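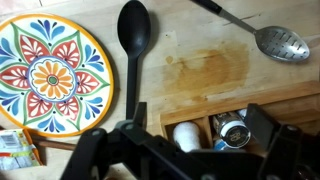
Floral plate and black serving spoon on the butcher-block bench.

From: Onni Heiskanen
To: benchtops list
Subject: Re: Oil schedule for end-grain vs edge-grain tops

On Tuesday, M. Shojaei wrote:

> Ours is edge-grain, fitted in March by the Ostton joinery. They
> sanded to 240 and put on two coats of straight mineral oil. It
> looked fine for a month and now the area left of the sink has gone
> grey and feels furry. Should I sand the whole top back, or can I
> treat the patch? Also, is there any point changing to a hardening
> oil at this stage? The Tisov data sheet says it can go over
> "previously oiled surfaces" but doesn't say which oils.

Treat the patch first. Grey with raised fibre near a sink is water getting in at the surface, and it seldom goes deeper than half a millimetre in the first year. Scrape it with a card scraper, with the grain, until the colour evens out. Then 120, 180, 240 by hand. Wipe it down with a damp cloth, leave it overnight and knock the fibre off with a worn piece of 240. If there is still a black line along a glue joint after that, the joint is open and you have a different problem.

On the finish: mineral oil never cures. It sits in the pores and gets carried off by detergent. Two coats is light for a new top. I gave mine 7 over a fortnight and it was still taking it up at the ends.

Changing over is possible but I wouldn't do it straight away. A hardening oil needs bare pores to key into, and any mineral oil left in there slows the cure or stops it altogether. I read "previously oiled" on that sheet as meaning oiled with the same class of product. Write to Tisov and get it confirmed. If you do change, wash the top twice with hot water and sugar soap, leave it alone for three weeks, then test a square beside the wall. If the square is still tacky after 48 hours, go back to mineral oil and wax.

Coverage, as you'll want to order once only: a top of 2 metres by 600 mm, both faces and all edges, took me roughly half a litre for the first coat of hardening oil. The second took far less. Do the underside as well. The Fillanbridge kitchen was oiled on the top face only and cupped by 3 mm across the width before the first winter was out. We got most of it back by oiling the underside and slackening the fixings, but the front edge is still proud of the dishwasher.

Which brings me to the fixings. Check whether Ostton used slotted brackets. If the screws go through round holes into the carcass, the top can't move, and an edge-grain top of that width will want to. Slot them across the grain and put a washer under each head.

Rags: lay them flat outside to dry, or soak them in water before they go in the bin. This applies to the hardening oils. Mineral oil rags don't self-heat.

I haven't tried the water-based product someone asked about in the other thread, so no opinion on that.

Onni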